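Home Forums Members Help
Search this board…

Gloss white over old satin, brush marks
November 25, 2019

sastitz_kev
Second coat of Veltotier water-based gloss on interior doors. Visible brush marks on all 13 panels. Sanded with 400 grit between coats. Is it the brush or the paint?

R. Abella
Paint is setting before it levels. Add the maker's conditioner and stop going back over it after 2 minutes. 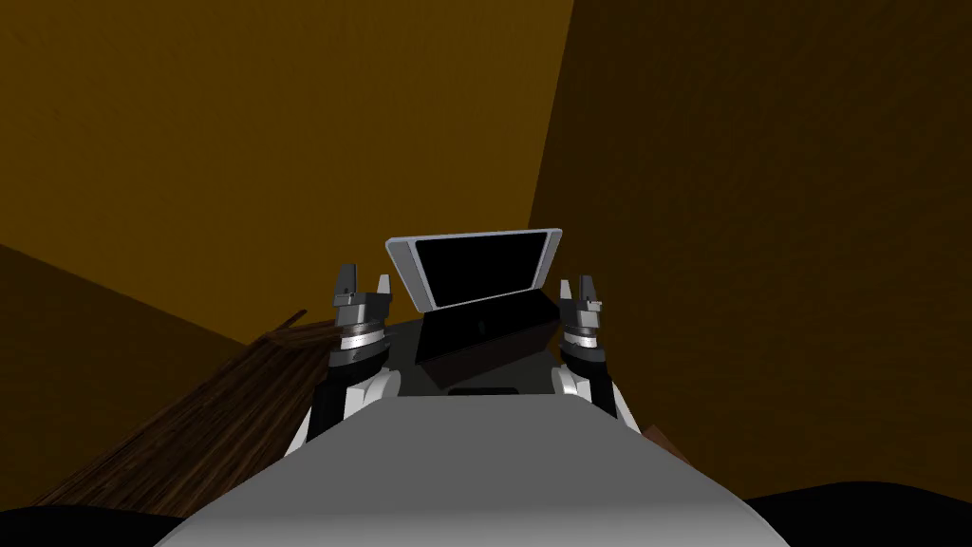 Sheen level decides how much of this you will see. Gloss shows every ridge – satin spreads the reflection and hides most of them. Smooth, curved grey-white surfaces with soft shading, like the torso in the render, are easy on the eye partly for that reason. I would use satin on the doors.

cruzado13
Disagree. Satin hides marks but does not fix them. Low side light will still pick them up. Use a foam roller, then tip off lightly.

R. Abella
Foam leaves bubbles in that product. I had it happen on a closet door in October.

cruzado13
Only if you roll too fast. Mine are clean.

sastitz_kev
Will sand one door flat and try the conditioner first, roller on the back side. Room is at 65 F if that matters.

cruzado13
It does. Keep it there overnight.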